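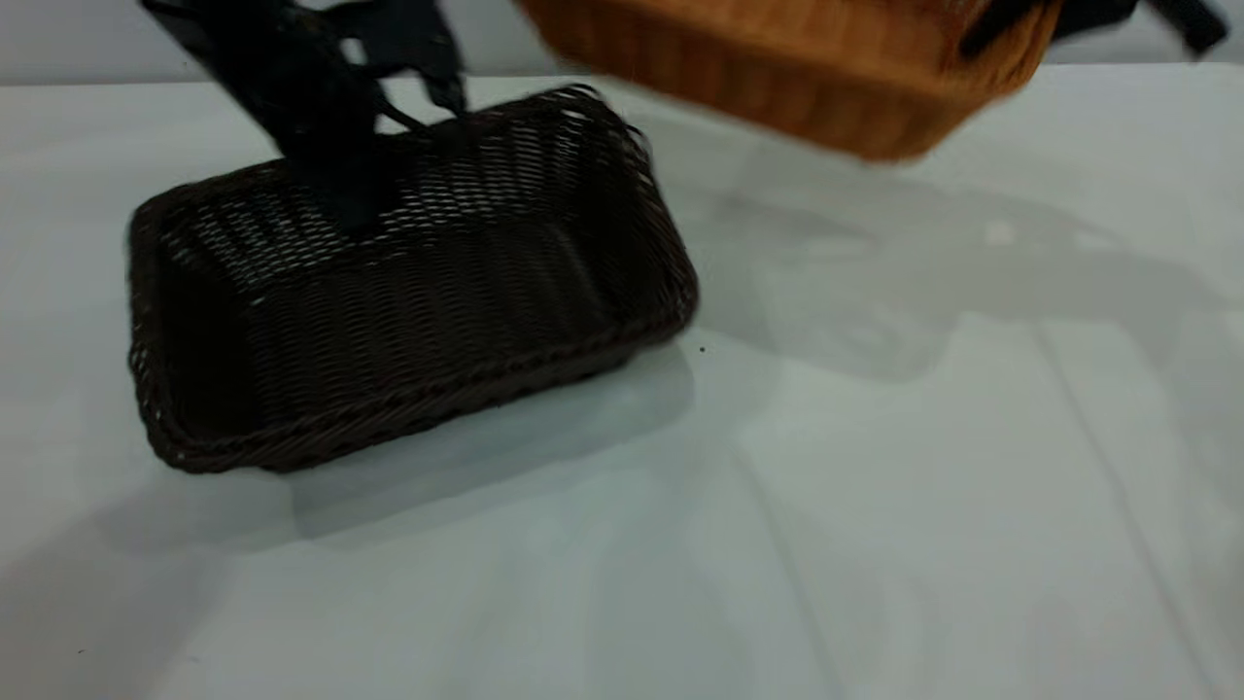
Temps de lecture : 3 minutes

Notes pour l'exposé « Deux bras, deux paniers »

Bonsoir à toutes et à tous ! Je commence par le nom : la machine s'appelle Vudalau, elle a deux bras, et on l'a montée à l'atelier partagé avec des pièces commandées chez Medside et pas mal d'impression maison. (Attendre que tout le monde soit assis. Parler LENTEMENT.)

Le but de la soirée : emboîter deux paniers tressés, un clair dans un foncé. Ça a l'air bête, et c'est un exercice formidable ! Un panier, c'est souple, ça glisse sur la table dès qu'on le touche, et le bord n'est jamais tout à fait droit. Avec un cube, on peut se permettre de viser le centre. Avec un panier, il faut choisir un point de prise sur le rebord, et tout le reste en découle.

Demander à la salle : qui a déjà programmé une pince ? Laisser répondre, il y a toujours de belles histoires.

Ensuite, le réglage des doigts. Un doigt à l'intérieur de la paroi, l'autre à l'extérieur, et on serre doucement. Le premier script, celui qu'on a baptisé Mocanu, fait 911 lignes. Je l'adore et je ne le montrerai à personne. La version actuelle garde seulement la descente par paliers : 15 millimètres, lecture du courant moteur, puis on recommence. 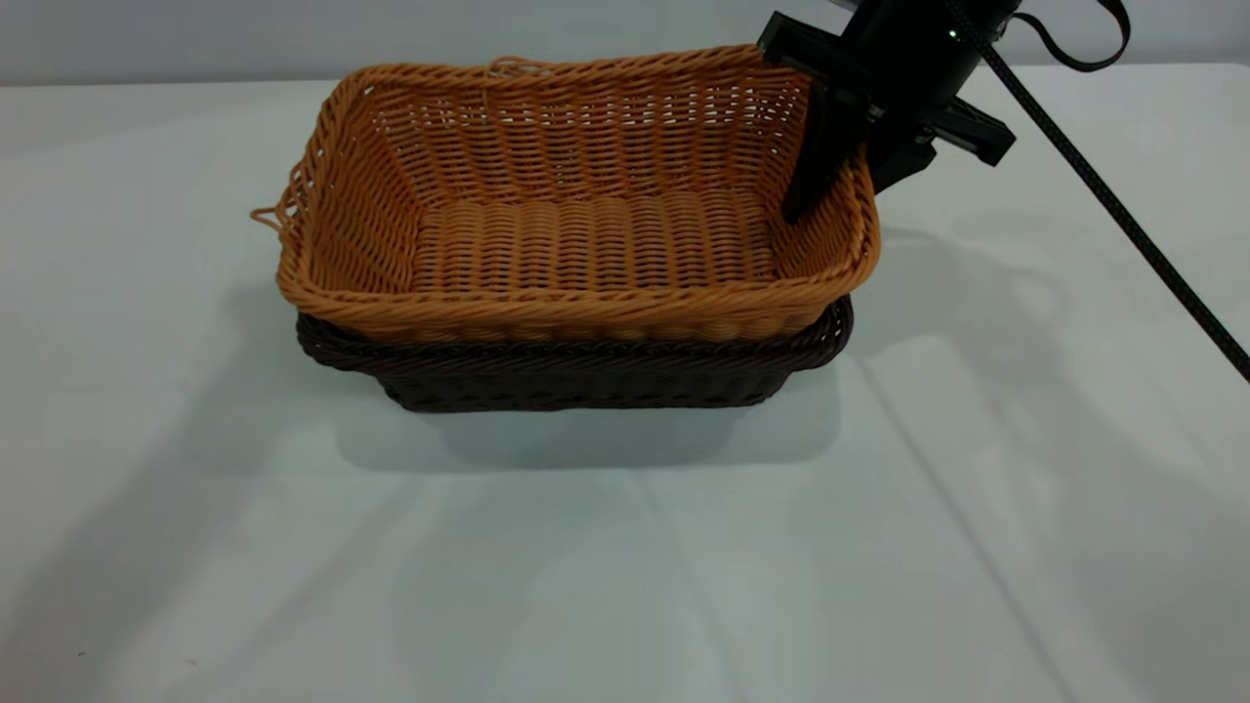

Pisura demande si on ne gagnerait pas du temps en laissant le panier tomber les derniers centimètres, la gravité travaille gratuitement.

Très bonne question, je la garde pour ce moment de l'exposé parce qu'elle revient à chaque fois ! On peut lâcher de haut, oui, mais un panier qui tombe de travers se coince en biais, et le décoincer est bien plus pénible que de descendre proprement. Je préfère lâcher bas, puis appuyer près d'un coin avec un seul doigt. (Mimer le geste avec la main, ça passe mieux que le schéma.)

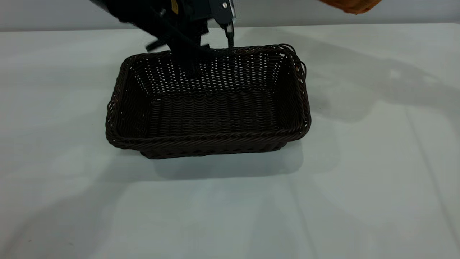

Club robotique de l'atelier partagé, groupe Manipulation

Partie câbles, à ne pas sauter même si je suis en retard. Laissez du mou au poignet ! Faites tourner l'articulation à fond dans les deux sens avant de serrer le moindre collier. Pour le bord arrière du panier, approchez à vitesse réduite : le tressage accroche, et une boucle de brin suffit pour tout emmener.

Démo en direct si la table est stable. Prévoir 10 minutes, bouton d'arrêt à portée de main, second panier posé à droite. Puis questions, et les fichiers des doigts sur la clé pour ceux qui veulent les imprimer.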